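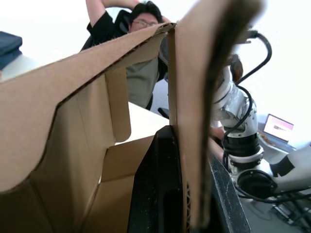 An opened corrugated cardboard box with its flaps folded out.

Tillico brings box take-back to Dernside and Ludwood

Thursday, August 7, 2025 – Packaging supplier Tillico is extending its cardboard box take-back service to customers in Dernside and Ludwood. Households and small firms can now hand in used moving and storage boxes at either depot and get credit towards their next order.

The service was tested at the Mnguni Road depot in June, when 191 boxes were returned. Of these, 23 were too worn to use again and went for recycling. The rest were checked, flattened and put back on sale as second-use stock.

Boxes must be dry, empty and free of food stains. Creased flaps are fine, and old tape can be left on. Staff look at the base, the corners and the cut edges, where crushed corrugation shows up first.

"People were throwing out boxes after a single move," said Gert Steyn, depot manager at Tillico. "A bent flap doesn't matter much. If the bottom holds and the corners are square, we can sell it again."

Second-use boxes come in two sizes and are sold in bundles of 18. They are marked with a green stamp and cost less than new ones.

Latrice Fitzsimmons, who runs customer orders, said larger returns should be booked ahead. "A few boxes under your arm, just walk in. For a van load, please ring the depot first – we need to clear floor space."

Credit stays on a customer's account until it is used.

Ends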